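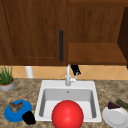
Upper cabinets in a reddish-brown wood finish, with a black bar handle.

Kitchen Upgrade Loans Open to Bevdale Homeowners

The Bevdale Housing Office will accept applications for its kitchen upgrade loans beginning in February. The program is open to owners of single-family homes and duplexes who have lived at the address for at least 4 years. Loans carry no interest and are repaid through the quarterly utility bill.

In the last program year, 117 households received funding. Most of the work involved plumbing and wiring that had not been touched in decades, with the largest number of projects in the Toledo Street and Cutus neighborhoods. The office expects demand to be similar this year and has set aside funds for 200 loans.

Eligible work includes the replacement of supply lines, drains, shutoff valves, outlets and range hoods. Cabinets and countertops may be included when they must be removed to reach pipes or wiring. Appliances are not covered. Applicants should submit two written estimates from licensed contractors -- verbal quotes cannot be accepted -- together with proof of ownership and a recent utility bill.

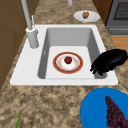

A nonrefundable inspection fee of $400 applied in earlier years. That fee has been dropped. An inspector will visit each home before approval and again when the work is finished, and the owner or another adult must be present both times. Work begun before the first inspection will not be reimbursed.

Léonie Gaillard, program manager, asks that owners of older homes apply early. "Permits for drain work take longer than people expect," she said. "We would like contractors to have them in hand before the spring season."

Forms are available at the front desk of the Trarnora Building and at all branch libraries. Completed applications may be left in the drop box at the east entrance at any hour, including Sunday.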